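Chapter 6
Metals at the Table: Why We Eat with What We Eat With

Before you read
Find a spoon. Any spoon will do, but a plain steel one from your kitchen drawer is best. Keep it next to you while you read, since I'm going to ask you to lick it later on.

I started teaching materials science in a room above a bakery in Sirnedport, and my first class hated me by the second week. I had opened with crystal lattices. I had drawn so many little cubes on the board that Ibsa Tamiru, who sat by the window and is now a much better metallurgist than I am, asked if we were ever going to touch any metal. Fair question! The next morning I came in with a bag of old cutlery from my grandmother's house and dumped it on the desk, and I've started the course that way ever since.

So let's talk about cutlery. You've had metal in your mouth almost every day since you were a baby, and I'd bet you've hardly given it a thought. You would notice quickly enough if somebody swapped your spoon for one made of bare copper. Your soup would taste like coins. A bare iron spoon would do something similar, and it would rust in the drawer too.

For most of history, people with money dealt with this by using silver and gold, and everybody else used wood, horn or pewter. Silver is a lovely thing to eat with right up until breakfast. Egg contains sulfur, sulfur reacts with silver, and you get a dark layer of silver sulfide and a nasty taste. That's why old egg spoons were so often made of bone or shell, or had a thin coat of gold on the bowl. Fish was a problem for steel knives, mostly thanks to the lemon people squeezed on it, and so the fish knife came along with its silver blade. A good part of what looks like fussy table manners began as chemistry.

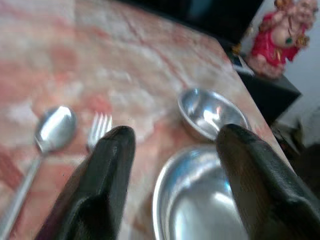
Then, in the early twentieth century, stainless steel arrived and most of those special cases quietly went away. The trick is chromium. Mix enough of it into iron and the surface grabs oxygen from the air and makes a skin of chromium oxide, far too thin to see. Scratch it and the skin grows back, as long as there's oxygen around. We'll spend most of section 2 on that skin, because it's one of my favorite things in the whole subject (you'll have to put up with me on this).

You may have seen numbers like 18/10 or 18/0 stamped on the back of a fork. The first is the percentage of chromium and the second is the percentage of nickel. Nickel changes how the atoms stack, and one easy way to spot the difference is with a magnet. Plain 18/0 steel sticks to it. The 18/10 kind mostly doesn't, though it can pull a little where the metal was bent hard in the press. Mwanaisha Mfaume, who checked every lab in this book, went through the cafeteria drawers at Wendlow with a fridge magnet and came back with two tidy piles and a lot of questions from the kitchen staff.

Okay - time to lick the spoon. Make sure it's clean, then touch it to your tongue and wait. You probably taste nothing much at all. Very few metal atoms are getting loose, and your tongue has almost nothing to react to. Write down what you noticed anyway, including how cold it felt. We'll need that when we get to heat flow.

By the end of this chapter you should be able to explain why a steel spoon resists rust, read the numbers on the back of a fork, and predict which metals will taste of something. Knut Ackermann's notes on polishing are at the back if you want them. Start with section 1, and keep the magnet handy.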